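Project thread for the semester bin-picking course, Kairys lab section. Posting as we go so the spring group has something to read before they ask the same questions we did. 1/

The assignment: clear a bin of mixed household objects, one at a time, into a second bin. No fiducials on the objects, no fixed starting layout. Teams get 15 weeks and one shared arm. 2/

Grading is on attempts, not on finished bins. An attempt starts when the planner commits to a grasp and ends when the object is released over the other bin or the gripper reports empty. Everything gets logged, including the embarrassing ones. 3/

Our team name is Hinirwood. It was the default string in the config template and we never changed it. It is now on the poster. 4/

Software first. Depth and color come in, a segmentation network proposes masks, a grasp sampler scores candidates on each mask, and a planner throws out anything that would put the wrist through a bin wall. Standard stack. The course provides the driver and the safety layer. The rest is ours. 5/

What took the most time was calibration. We did the camera-to-base transform in the first month, got a residual we liked, and moved on. In March somebody re-torqued the camera mount. Everything after that was off toward the near wall and we blamed the network for nine days. 6/

If your grasps are all wrong in the same direction, it is not the network. Put a calibration check in your startup script and make it refuse to run. Ours now touches a known point on the bin rim and compares. 7/

Total attempts logged as of April 19, 2024: 1,576. Success rate over the full log is 73 percent. That number includes the miscalibrated runs, which we are not allowed to drop. I think this is a fair rule and I argued against it for two weeks. 8/

Failure categories, in order of how often they show up: missed contact, slip during lift, collision abort, picked two things. Picked two things counts as a failure even if both land in the right place. 9/

Missed contact is nearly all translucent plastic. Depth returns on a clear or tinted bottle are either missing or belong to whatever is behind it. The sampler sees a hole in the cloud and aims for the edge of the hole. 10/

Things we tried for this: filling depth from the color mask (helps), averaging several depth images (helps less than you would think), a second viewpoint (helps a lot, costs three seconds per attempt). We kept the first and the third, and only trigger the third when the mask has too few valid depth points. 11/

Slip during lift is mostly round objects. A ball gets squeezed above its widest point and pops down out of the fingers. Fix was a penalty on grasp height relative to the mask's estimated center. One line of code, found after reading 200 lines of somebody's thesis. 12/

Object placement matters more than object choice. A cup alone in the middle of the floor is easy to reach. The same cup in a corner is close to impossible for us, since there is no room for the outside finger. Most of our collision aborts are corners. 13/

So we practice on crowded layouts. Push everything to one side, let things overlap, leave one easy object out in the open and see whether the planner takes it first. It should. For a while it did not, because our score rewarded mask area and nothing else. 14/
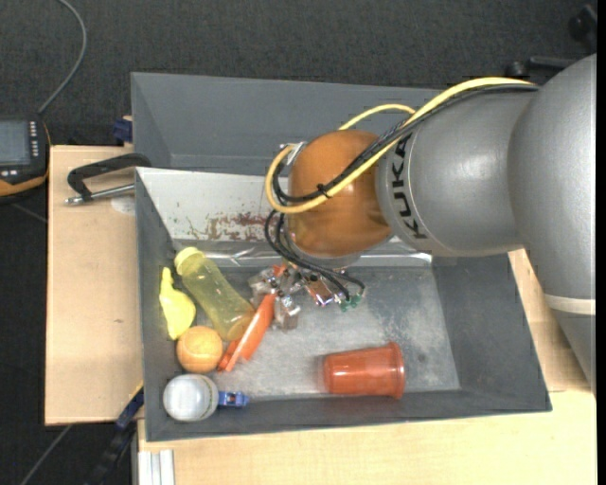 Ordering is now its own module. It ranks objects by clearance, then by how many other masks touch them, then by grasp score. Overlapping objects get picked from the top down when the depth is good enough to say which one is the top. When it isn't, we take the one with the larger unbroken outline. 15/

Cables. Plan your wrist rotation limits before you route anything. We allowed the full joint range in week four and the dress pack went tight at one end of it. Nothing broke. We cut the allowed range, and the planner lost some grasps it used to find, so the sampler now tries the half-turn equivalent of each grasp before rejecting it. Two-finger grippers are symmetric, use that. 16/

Adding a few more, I planned on 16 posts and the questions I got on the draft were all about speed.

Cycle time: perception is the short part. Motion is the long part, and most of motion is the approach, which we run slow on purpose. Team Punonham runs theirs faster and has a better cycle time and more collision aborts. Both are defensible. The rubric weights them the same.

We do not use a learned grasp policy. Skinduvetti, the team on the morning slot, does, and theirs handles odd shapes better than ours. Clamps especially. Our sampler looks for parallel surfaces and a clamp has plenty of those in places you can't lift it by.

On logs: write the bin layout, the calibration hash and the git commit into every attempt record. We added the commit field late. There are two weeks of attempts where we know what happened and do not know which code did it.

On teleop: the pendant is for recovery and for teaching the home pose. Do not use it to nudge an object into a nicer spot in the middle of a scored run. The log will show the joint motion and you will be asked about it.

On simulation: good for catching reach problems and bad wrist angles, poor for contact. Our simulated slip rate was close to zero. Use it to test the planner and don't quote numbers from it.

Open items before the final demo: the corner case (a push primitive that drags objects off the wall, half working), double-pick detection from gripper width, and a timeout on the second viewpoint so it cannot trigger twice on the same mask.

The push primitive is the one I would like to see done. Current version drags the object off the wall and then, one time in four, drags its neighbor into the spot it just left.

Code goes up after grades are posted. The calibration check script is already in the shared course folder, take it now.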